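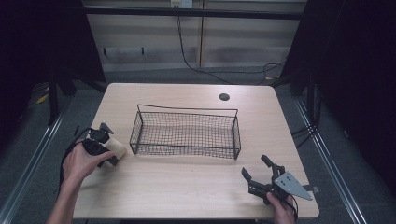 FOR IMMEDIATE RELEASE

Otik opens Nesholm collection site, asks people to put blocks in baskets for a living

NESHOLM, Aug 5, 2025 – Otik, which builds learning systems for packing and sorting work, today opened a site in Nesholm where paid demonstrators will show machines how to handle small objects. The first job on the schedule is moving a block into a wire basket. The company recognizes that most of its audience mastered this before kindergarten.

The site will gather 2000 demonstrations of each task before moving on to the next one. Demonstrators work at a table with a handheld gripper in each hand, opening and closing the jaws themselves. Their movements are recorded along with a view of the tabletop, and the recordings become training examples for Bite, Otik's software for two-handed picking and placing.

"People ask me when the robots are coming, and I tell them they can watch a grown adult put a block in a basket until lunch," said Songül Ekinci, who runs data collection at Otik. "It usually ends the conversation. But this is the work. If the examples are bad, the system learns bad habits from us, and it learns them very faithfully."

Otik began trial sessions in May. The company had planned to spend that month on harder tasks, including folding and pouring, and instead spent most of it rewriting the instructions for easy ones. The first version of the basket task told demonstrators to "place the block naturally." Seven people took part in the trial and produced seven ideas of what natural meant, one of which involved a toss.

The instructions now run to three pages. They say where the hands start, how long to pause before letting go, and what to do when a block gets dropped. (Pick it up and carry on. The recording is kept and marked as a recovery, and the Bite team would like more of these than it is getting, as people tend to become careful the moment they are being recorded.)

Sessions last 20 minutes, followed by a break. Otik arrived at this number after reviewing trial recordings and finding that demonstrators who went on longer grew quick, smooth and slightly sideways. Wrists take shortcuts when they are tired, and a learning system has no way of knowing that a shortcut was only a sore wrist.

Demonstrators are paid by the hour. An earlier plan to pay for each finished example was dropped before the trial, after Ekinci tried it on herself for an afternoon.

"I was extremely fast," she said. "None of it was usable."

Every recording is checked by a reviewer before it goes into the training set. Reviewers look for missed starts, blocked views and hands that wander off to scratch something. Rejected recordings are sorted by cause, and the causes are sent back to the people who write the instructions, who are said to be taking it well.

The collected examples will first be used with Bellulier, a packing supplier that is working with Otik on small mixed orders. Bellulier's packing line handles items that vary in shape from one order to the next, and its staff currently do by hand what Bite is meant to learn. Several of them have been invited to Nesholm as demonstrators. Otik expects them to be better at it than its engineers, who were also invited and have been asked to read the instructions again.

No date has been set for a trial on the Bellulier line. Otik will decide once Bite can complete the basket task with blocks and baskets it has not met before, in starting positions it has not practiced. The company is not publishing a success rate at this stage and would prefer not to be asked for one on the opening day.

Demonstrator positions in Nesholm are open now. No technical background is needed. Applicants should be comfortable using both hands, following written directions and doing the same thing again.

About Otik
Otik develops learning systems for handling and packing. Its Bite software is trained on examples recorded by people using handheld grippers.

Media contact
Songül Ekinci, Data Collection, Otik, Nesholm
Visits to the site can be arranged between sessions. Visitors may be handed a gripper.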